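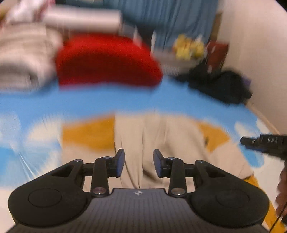
When does the Lorkbridge night bus start running again? The first one leaves Samonte Square at 10:40 p.m. on the first Friday in August.

Last updated: Feb 21, 2022

LORKBRIDGE – Plusmont Transit will bring back the Pundura Line, the late bus between Samonte Square and the Lorkbridge hospital, after a break of four years. The company had described the break as brief.

The new service will make 22 stops and run until 2 a.m. on Fridays and Saturdays. A single ride costs $2, coins accepted, bills accepted if they are flat.

Plusmont received about 200 letters asking for the bus. Several were polite. Most wanted the old route back exactly as it was, including the detour past the bowling alley, which has closed. The detour stays.

Riders who kept their old Pundura Line passes may use them through the end of August. Drivers have been told to honor them even when the print has faded, within reason.

Timetables will be posted at every stop with a shelter. Stops without a shelter will get a pole – and, in time, a sign for the pole.

Press contact: Plusmont Transit, Lorkbridge office, weekdays until four.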